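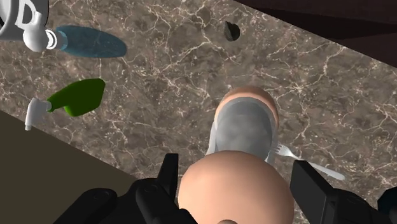

Brown marble, white veins. Good flat surface for cutting out fabric.

Sewing and yarn tips, mostly for small spaces
Posted by Danai, October 29, 2025

Quick ones this time. Hem orders piling up, so forgive the typing.

Cutting without a cutting table
Any long flat counter will do. Wipe it, dry it, wipe it again. Cotton picks up grease you can't see. Self-healing mat under the rotary cutter, always. No mat? Use shears, never the wheel on bare stone. Stone kills a blade in one pass.
Slippery stuff (rayon, lining, cheap satin): lay tissue paper underneath and cut thru both. Tissue tears off after.
Weights beat pins. Big washers from the hardware store, 16 of them does a dress front. Wrap them in scrap felt if they're rusty.

Prewash, yes even that one
Serge or zigzag the cut ends first or you'll be untangling threads for an hour. Same temp you'll wash the finished thing. Flannel gets washed twice. Quilting precuts, don't wash at all, they turn to fringe.

Needles
New one every project. Every project! If the machine is skipping stitches it's the needle 9 times in 10, and the other time it's threaded wrong. Ballpoint for knits. Size 75 for shirting and most quilting cotton, bigger for canvas. Old needles go in a pill bottle, not loose in the trash.

Winding yarn
Wind loose. Tight balls stretch the wool and your gauge lies to you later. Wrap over 3 fingers, pull them out, turn, wrap again. Keep the label inside the ball, dye lot side showing. Glória Matos taught me that one and I've not bought a wrong skein since March.

Scorch marks
Light ones on white cotton: dab of peroxide, damp cloth over, warm iron. Test a seam allowence first. Wool, let it cool and brush it. Dark brown scorch is gone, cut around it and make a pocket.

Bobbins
Don't wind new thread over old. Jams. Drinking straw cut short and slit down one side will clip around the thread so it stays put.

Chalk
Comes off easier before you press. Iron sets some of the colored ones for good, yellow is the worst. White or a sliver of dry soap is safest on dark cloth.
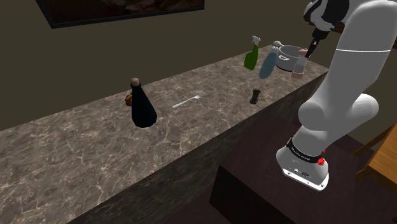 Buttons that stay on
Double thread, run it thru beeswax, then press the thread with an iron between paper. Matchstick under the button while you sew gives you the shank. Pull it out, wrap the thread, knot on the back. Coat buttons get a small flat one behind on the inside.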